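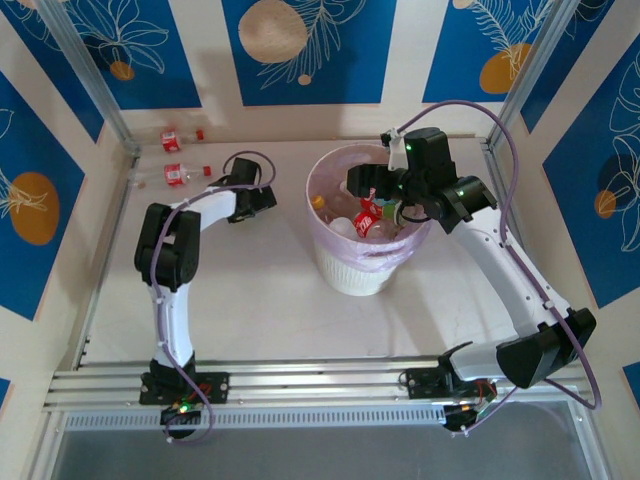 The Laveto Counseling Center will open a second office in April, adding evening appointments for couples and individual adults. The new site, operated with Onura Family Services, has three consultation rooms and a small waiting area. Clients are asked to keep shared spaces tidy and to leave empty drink bottles in a lined waste bin, like the white one with the lilac liner, before a session begins. Food is not permitted in the consultation rooms.

The center received 202 requests for couples counseling last year and was able to place 107 within the first month. Two licensed therapists from the Alexiou practice will join the staff to shorten the wait – both work with adults coping with separation or grief. Current clients may remain at the main office or request a transfer at the front desk.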